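Chaimae Tawfik
Thread: what goes into a gripper budget for garment handling. Purchase request closes Friday, so I'm writing down the reasoning while I still have it.

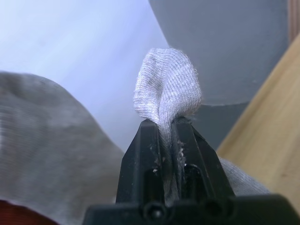 Wrist view. Gray ribbed knit, two-finger grip, lint on the inner edges of the fingers.

1/ Scope first. We are buying for one folding cell at Irkside, with an option on a second. Knits only. Wovens go in a separate request, with different fingers and a different person to argue with.

2/ The arm gets all the attention in the quote and is the easiest line to price. The fingers wear out, and most first budgets I review have them at zero. Ours did too, until Asnakech Ejigu sent it back with one word on it: "consumables?"

3/ Look at the lint in that view. Small white fibers along the gap where the cloth is pinched. Cleaning is labor, and labor goes in the operating budget. I'm planning 6 minutes per shift, with the cell stopped.

4/ Finger sets. Sugden quoted 519 per set, machined, with a replaceable pad. Brillance quoted 300 per set, molded, no pad. Neither price includes freight.

5/ The cheaper set is not automatically cheaper. When a molded face wears smooth you replace the whole finger. With the padded set you replace the pad. I asked both vendors for wear data on ribbed knit. One sent a chart for cardboard.

6/ So I budgeted one padded set installed, one padded set on the shelf, and one molded set for comparison. If the molded set holds up, the second cell gets those.

7/ Fasteners. Check what screws hold your fingers to the base and whether you can reach them with the gripper still mounted. If you can't, every finger change also means removing the gripper and checking the tool offset again. Put that time in the plan.

8/ Camera. A wrist camera sees the pinch well and the rest of the garment badly. Anything close to the lens goes soft. We are adding a fixed overhead camera, and it needs its own mount, cable run and light. The mount cost more than I expected. The light cost less.

9/ Software. Clorkollow licenses per arm, per year. Ask whether a spare arm sitting in a crate counts as an arm. For us it did, until we asked them to put the definition in writing.

10/ Lead time. Fingers are 30 days from order. If you want to start in June, count backward from there and then add receiving. Our dock is slow - I add a week by habit.

11/ Acceptance test. Write it before you sign. Ours uses garments from our own returns bin, washed and unwashed, dropped on the table in a heap. Vendors prefer new shirts laid flat. That is a different test and you should not pay against it.

12/ Contingency is almost a tenth of the total. Finance wanted it lower. I moved the spare finger set out of contingency and into its own line, which made the percentage look better and changed nothing else.

13/ Still open: whether to buy the service contract in year one or wait for the warranty to run out. Leaning toward waiting. If you run knits and went the other way, reply with your finger change interval and what you paid.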